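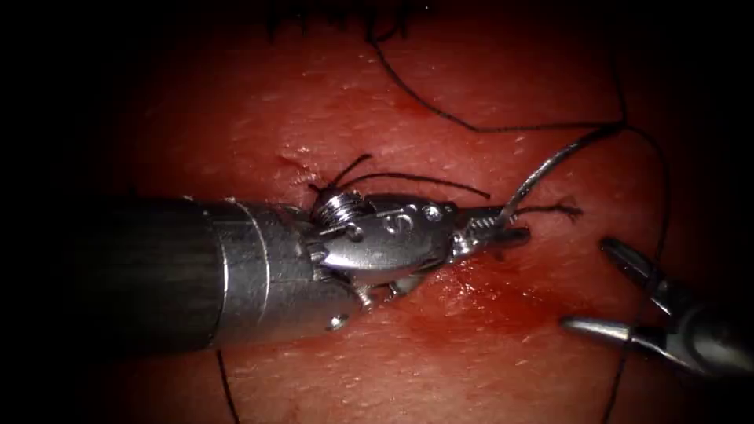
Black suture thread held in the closed jaws of an instrument.

About Hekdale School of Sewing and Mending
By Murali Thampi
June
Filed under: Who We Are

Hekdale started with 2 sewing machines and a borrowed cutting table above a bakery, and we still smell of bread on warm mornings! Themis Stefanou taught the first class, a plain course in hemming trousers, and people kept asking her what came next. Darning came next, then zippers, then a whole winter of coat linings, and by the following fall we had a name on the door.

Today we run 61 short courses a year, for adults and for anyone over nine who can sit still long enough to thread a needle (most of them can, and some of them are better at it than their parents). You don't need to bring anything to a first class except the thing you want fixed. We keep needles, pins, chalk and more than 200 shades of thread on the back wall, and choosing the right one is half the fun.

We love hand stitching above all. A good ladder stitch closes a torn seam so neatly that you have to hunt for it afterward, and watching somebody pull that last bit of thread snug for the first time is still my favorite part of the week. Themis would say her favorite part is buttonholes, and she'll happily talk about them until the lights go off.

The Unnithan Room, at the front, is for garments. Toko, the smaller room up the three steps, is where we do bags, tents, dog beds and other heavy stuff that needs the walking-foot machine. Mind the second step, it's taller than the others.

Once a month we open both rooms for Trusuvia, our free mending evening, from 6 p.m. until 9. Bring the jeans, bring the backpack with the broken strap, bring a friend who says they can't sew. We put the kettle on and everybody shares the irons.

New course lists go up on the door and at the front desk. If you don't see what you're after, ask us, because the curtain class only exists thanks to a neighbor with eleven windows who kept asking.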